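Last touched on a Sunday in November, mostly to fix the column names that had been bothering everyone (me included).

# Plotenon Rental Terms

Welcome! This is a table of rental terms for homes let by small landlords in Bakunis and the Tôn valley, typed up from lease agreements that people were kind enough to share with us. If you want to know how often a lease in our area lets a tenant keep a cat, or who is supposed to clean the gutters, you've come to the right folder.

There are 1757 leases in this release, the oldest signed in 2000. Each one has its own row, and renewals get a row of their own too — so the same apartment can turn up more than once under the same `home_id`.

## What's inside

- `leases.csv` — the main table, one row per lease
- `clauses.csv` — the wording of the clauses, with names and street addresses taken out
- `codes.md` — what all the short codes mean, worth reading before you do anything else
- `changes.md` — what moved between releases

The columns most people ask for are these:

| Column | Meaning |
|---|---|
| `home_id` | Stays the same across renewals of one home |
| `start_year` | Year the lease begins |
| `term_months` | Length of the lease; blank if it runs month to month |
| `deposit_months` | Deposit, written as months of rent |
| `notice_days` | Notice the tenant has to give |
| `pets` | `yes`, `no`, `ask`, or blank if the lease is silent |
| `repairs_small` | Who pays for small repairs |

A blank really does mean the lease said nothing. Please don't turn blanks into `no`! I did that myself in an early draft and ended up with a town where nearly everyone seemed to have banned dogs.

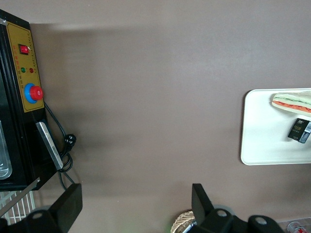
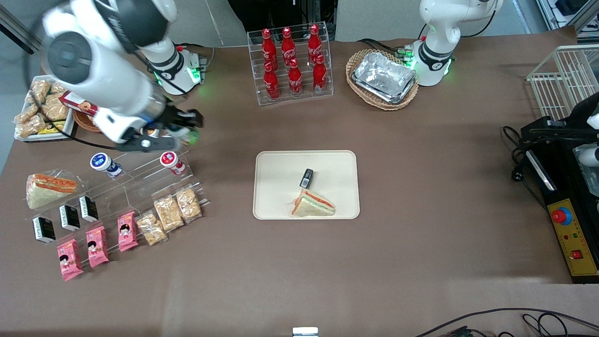
**Corinne Haddock**
*Data editor, Plotenon*

## How the leases were typed up

Paper leases were scanned and then read into Trirance, our little entry form, by one person, and a second person checked the deposit, the rent and the notice period against the scan. The other columns were only read once, so expect the odd slip in things like parking or storage. In 126 leases the two readers couldn't agree on the notice period, usually where a handwritten note contradicted the printed page, and those rows have `notice_flag` set to 1. I'd leave them out if notice is what you're studying.

## Things to keep in mind

The leases came from people who chose to send them in, and that tilts the table toward landlords who keep tidy files. Bakunis is much better covered than the valley, and furnished rooms are thin everywhere. I wouldn't use this to say what a typical rent is, and I would be quite unhappy to see it used to guess who a particular landlord or tenant might be.

Rents are as written in the lease, with no adjustment for inflation. Where heat or water was folded into the rent, `rent_includes` says so, but older leases can be vague about it.

## Known problems

- 7 rows have an end date earlier than the start date. It's that way on the paper, so it stays that way in the file.
- Accented letters in `clauses.csv` may look scrambled if your spreadsheet program doesn't open it as UTF-8.
- `repairs_small` still mixes up "landlord" and "agent" in some of the older rows.

## Using it

You're free to use and share the tables for research, teaching or plain curiosity, as long as you credit Plotenon and say which release you used. Corrections are very welcome — open an issue with the lease number and the column, and I'll pull the scan and take a look.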